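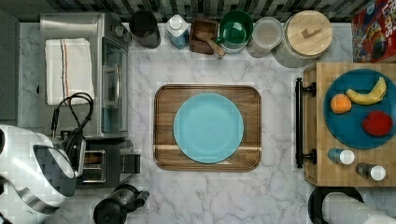 Ama Amoah wrote in to say that lemon juice had left a dull ring on her marble, that she had scrubbed it for a week, and was there a stronger lemon cleaner I could recommend. There is, Ama, and please put it down.

Marble and acid do not get along. The ring isn't a stain, it's an etch, meaning the polish has been eaten off and no amount of scrubbing will put it back. I say this as someone who once parked half a grapefruit on my own counter and went to answer the phone.

So, a page on living with a stone counter, for those of us who also cook.

Everyday wiping

Warm water, a drop of dish soap, a soft cloth. Rinse the cloth and go over it again, because soap left behind builds up into a film that makes the whole thing look tired. Dry it. People skip the drying and then write to me about water marks.

I was sent a bottle of Prumdale stone spray and it was fine. It smelled like a hotel lobby. The dish soap was also fine and I already owned it.

Things to keep off it: vinegar, anything with citrus on the label, bathroom cleaner, scouring powder, and that paste your cousin swears by.

Trays, boards and saucers

A tray under the things that drip will save you more grief than any product. Oil bottles, honey, the vinegar you are no longer cleaning with. Wipe the underside of the tray as well. Mine went without for a whole February and left a rectangle I could have framed.

Wooden trays want a little mineral oil when they start to look chalky. Rub it in, leave it overnight, buff off whatever hasn't sunk in. Olive oil will do the job until it goes rancid, and then your tray smells like an old salad.

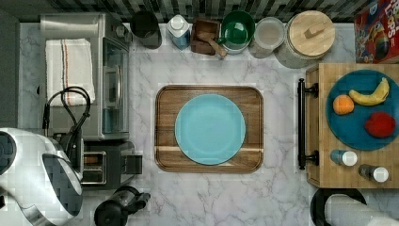 Actual stains

Coffee, wine and oil soak in, and these you can sometimes get out with a poultice. Mix baking soda and water to the thickness of sour cream for oil, or baking soda and plain hydrogen peroxide for coffee and wine. Test the peroxide somewhere out of sight first, and don't use it on dark stone, which it can lighten. Spread it on thick, tape plastic wrap over it, and walk away for a day. Take off the plastic, let the paste dry out, lift it with a plastic scraper and rinse.

It may take two or three rounds. My turmeric spot took four and I would describe the result as a draw.

Sealing

Drip some water on the counter and wait 10 minutes. If the stone underneath has gone dark, it wants sealer. If the water is still sitting there in a bead, go and do something else with your afternoon. Sealer buys you time on spills. It does nothing whatever about lemons.

Follow the tin, and wipe up the excess before it dries – dried sealer comes off about as willingly as a barnacle.

Crumbs and heat

Pull small appliances forward once a week and sweep behind them. Unplug the toaster and let it cool, then empty the crumb tray over the trash, never the sink. Don't go in with a knife. Hot pans get a trivet, even if the man at the showroom told you stone can take it. He has your check already.
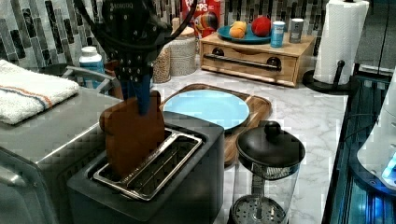

Ulla Sjöberg disagrees with me about the trivets, and says hers has had pans straight off the burner for 16 years without a mark. I believe her. I'd still use the trivet, as thermal shock tends to be a one-time lesson, and a new slab costs a good deal more than a square of cork.

She does have a good tip for grout in a tiled backsplash, though: an old soft toothbrush, soapy water, and working from the bottom up so the drips don't streak. I tried it behind my stove and it works. It is also extremely boring, so put the radio on.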